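Notes from Clotilde: getting to the end of the year

I did a thing in November that I've been putting off since before my kids were born, and I signed up for a beginner's language class. Slovene, of all things! My grandmother's people were called Štefanec, and she left behind a biscuit tin full of letters that none of us can read. I'm on lesson 18 now and I can ask for soup, say sorry, and tell you that my brother is tall (he isn't).

The class meets online, and it's run by a wonderfully stern woman named Bernadette Tessier who makes us all keep a word notebook. Paper only, no apps. You write the word on the left, a silly sentence on the right, and you cover one side with your hand while the kettle boils. I grumbled for the first week and now I'm a complete convert. I've filled 2 of them already, the cheap kind with 100 pages, and I've started leaving them all over the house.

Her other big rule is to read everything. Cereal boxes, shop windows, the backs of shampoo bottles, whatever is hanging over your head while you wait. She says grown-ups quit because they think they need to understand the whole page, when one word they know is plenty to be going on with.

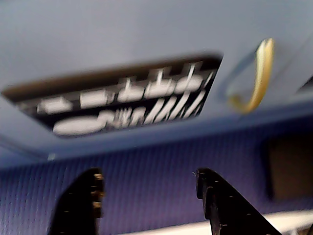
Overhead sign, going by in a blur.

So I've been trying it with Grandma's letters. Most of it is still a wall of loopy blue handwriting, but last night I picked out "snow," "sister" and "potatoes" in the very same paragraph, and I yelled so loud the dog got up. I think somebody's sister was bringing potatoes? Or wanted some? I'll report back.

A few of you wrote in asking which dictionary I use. It's an old pocket one with the cover gone, and page 844 is loose, so anything starting with that bit of Z is a gamble.

If you've got a tin of letters of your own, or you're learning something new this winter, please write and tell me. I read every note, even when I'm slow to answer.

Clotilde Fleury
December 29, 2020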